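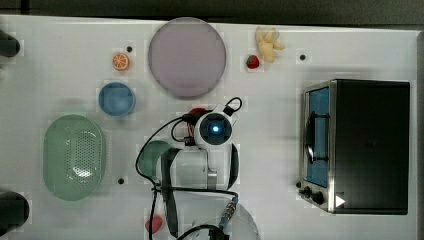
El brazo sobre la mesa de pruebas de Studero, con el plato, el colador verde, la fruta de juguete y el hornillo tostador.

Septiembre
Por Tihomir Popescu, Studero

Me lo preguntan en cada cena familiar: «¿Y cuándo me va a recoger la cocina uno de tus robots?». Mi madre lo pregunta ya con el delantal puesto. Pues bien, hoy publicamos los resultados de Ocampo, nuestro proyecto de tareas domésticas, y por fin puedo contestar con algo más que una sonrisa: todavía no, pero la cosa se mueve (¡y bastante!).

Os cuento cómo trabajamos. En el taller de Caltdale tenemos una mesa blanca y encima le ponemos al brazo lo que habría en cualquier cocina después de merendar, pero en versión juguete: un plato grande, un bol azul claro, plátanos, una fresa, una rodaja de naranja. Le pedimos encargos que un crío de cuatro años entiende a la primera, del tipo «pon la fresa en el bol» o «lleva el plátano al plato», y vamos cambiando las cosas de sitio para que no se aprenda el camino de memoria.

En esta ronda hicimos 1583 intentos. El brazo completó el encargo en 719, sin que le echáramos una mano, y yo sé que a más de uno ese número le parecerá flojo. A mí me tiene contento, qué queréis que os diga. La fruta suelta la lleva bien. El colador es otra historia, porque lo agarra por el borde y se le gira, y con la puerta del hornillo hemos sufrido todos, el brazo y los que estábamos mirando. Un encargo de seis pasos seguidos, de los de recoger la mesa entera, no lo ha terminado todavía ni una sola vez.

También nos llaman de talleres y almacenes, que quieren saber si esto sirve para preparar pedidos o colocar piezas en bandejas. Les digo lo mismo que a mi madre: si la bandeja está siempre en el mismo sitio, hay máquinas que lo hacen desde hace muchos años. Si cada mañana aparece en un sitio distinto y con una taza encima, dadnos tiempo.

Lo siguiente es salir de Caltdale. Vamos a montar una segunda mesa en Stirnedcombe, con vajilla de verdad (ya he comprado platos baratos, muchos) y una meta de 1000 intentos más. Publicaremos también los fallos, como hemos hecho ahora, con la lista completa de encargos y el resultado de cada uno.

Si sois prensa y queréis ver el brazo en marcha, escribid a Studero y preguntad por mí. Las visitas son por la mañana y hay café, que de momento lo sirvo yo.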